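Home | Tickets | Cells | Search
9 May 2021 -- posted by Flirnurow bench

Ticket 991, sim cell Britden, arm stops short over the bed task

Arm goes to pregrasp then just sits. No fault in log. Planner times out after 9 sec, every run. Same scene file ran fine in December, before the Rultivel update.

Tried so far: restarted sim, cleared cache, reloaded arm model. No change. Gripper open/close by hand command is ok. Joint 6 close to its limit at this pose -- might be all it is.
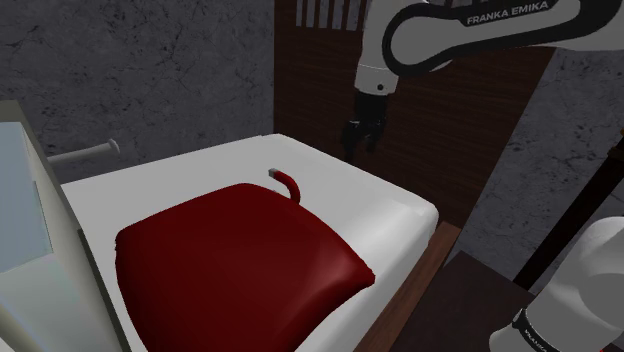 Pregrasp hold, fingers out past the edge of the padding, nothing gripped.

Padding collision mesh is the old one from Steinbach, never re-exported. Padded it out by hand at the time, so planner probaly thinks the fingers will hit. Swapped in new mesh, run 226: got over half way down then stopped. Better.

Still to do -- move base back a bit, reset joint 6 start value, rerun with the red object's collision off. Dont touch the scene file til thats done pls. Leaving ticket open.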